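Film Club Questions, Answered

What is the Tornach Film Club?
We show a film, we stop, and then we argue about it for longer than the film lasted. The season starts in November and runs until we've worked through 19 titles or the heating gives out.

Do I have to join the discussion?
No. Plenty of people come for the dark and the comfortable chairs. If you sit in the front row, though, you will be asked what you thought of the ending.

Where do the questions come from?
Each film gets a one-page sheet, handed out at the door. Most of the questions are open: why a character lies, which scene you would cut, whether the dog knew. Please don't read ahead. The last question usually gives away the plot.

What do I bring?
A pencil and a snack that doesn't crackle. We have 80 seats and one of them wobbles. Regulars know which one and will not tell you.

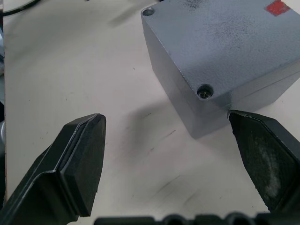
Are the films subtitled?
Yes, always, including the English ones. Our Magyar evening in the spring is four short films from Hungary, and the sheet for that one has a pronunciation guide that has helped very few of us.

Can I suggest a film?
Use the card box by the Varden Street entrance. It held 558 suggestions at the last count, a good many of them for the same submarine movie, in what looks like the same handwriting.

Can teachers use your sheets?
Please do. Copy them, cut them up, drop the questions you don't like. The set for "Pludance" works well with ages 14 and up, though someone will ask why it's in black and white.

What if I hated the film?
Then stay. Those are the good evenings.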